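Reviews > Storage > Small Baskets

Stolia Odine Woven Basket, Low Rectangular, Olive: Long-Term Review

Reading time: 4 min 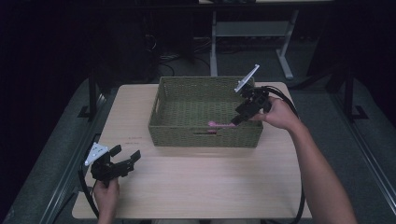
The Odine on the test table, with a small pink item at the lower right of the interior.

The Odine is a low, open-top rectangular basket sold by Stolia in one depth and several colors. I bought the olive green in January to replace a plastic drawer organizer that had split at a corner. It has been in daily use since then, first on a desk and later on a work table, and I have enough notes now to say where it performs and where it does not.

Construction

The weave is tight. On my unit the strands sit close enough that a pencil tip will not pass between them without being forced. A sewing needle will, so anyone planning to keep pins in it should add a liner. Stolia sells one separately under the Khunthong name, in felt, and it fits with a small gap along the long sides. I used a piece of cut cardboard for the first weeks and saw no difference in function.

The front wall has a slot-like opening that serves as the handle. It is part of the wall itself, with no bail or loop standing above the rim, so the basket can go on a shelf with little clearance. The opening takes four fingers of a medium hand. Dace Pärn, who has larger hands than mine, got three in and found the upper edge of the slot uncomfortable when the basket was full. With a light load she had no complaint.

The corners were square on arrival. One long side has since bowed outward slightly, after a period in which I stored a box of staples against it. Pressing it back by hand works for a day or so.

Access

Low sides are the reason to choose this model over a deeper one. Items can be picked up from above at a fairly shallow angle, and there is no need to tip the basket or feel around in the bottom. The limit is the near wall. Anything small that settles directly against it is partly hidden when you are seated, and the slot does not help much because it sits in the middle and the hidden items tend to collect at the corners. Standing up solves it. So does turning the basket, although then the handle faces the wrong way.

For mixed contents I found the useful load to be a single layer. Once things overlap, the low rim stops being an advantage and the top items slide off when the basket is pulled forward.

Stability

The base is flat and the basket does not rock. On a smooth light wooden tabletop it slides easily, more easily than I would like when pulling an item out one-handed. There are no feet and no grip pads. I tried stick-on rubber dots, 8 of them, and they held for two weeks before the adhesive let go of the weave. A strip of shelf liner under the basket is the better fix and costs less.

It did not scratch the table. I checked the finish under a desk lamp at the end of each week and found no marks that lined up with the base.

Cleaning

Dust collects in the weave and a dry paintbrush removes it. I also wiped the inside with a damp cloth after a minor ink spill. The ink came out of the flat areas and stayed in the crossings of the strands, where it is still faintly present. The green is dark enough to hide it at arm's length. Solange Lapointe has the same basket in a lighter color and reports that coffee stains do not come out at all.

Comparison

The nearest alternative I have used is the Gravelholm tray. It is deeper, it has a handle at both ends, and its weave is looser. For carrying things between rooms the Gravelholm is the better product. For a fixed position on a table, with small items going in and out all day, I prefer the Odine. Lamai Saengthong tested both for sorting thread spools and came to the opposite view, mainly because her spools are tall enough to stand above the Odine's rim and fall over.

Buying notes

Stolia's own product page lists 1,258 customer ratings, many of which concern the older version with a taller wall. Check the depth given in the listing before ordering. Returns are accepted unused only, and the paper band around the basket must be intact. Mine tore on opening.

Rating: 4 out of 5. One point off for the slick base. I would buy the olive again, and I have ordered a second one for the hall shelf.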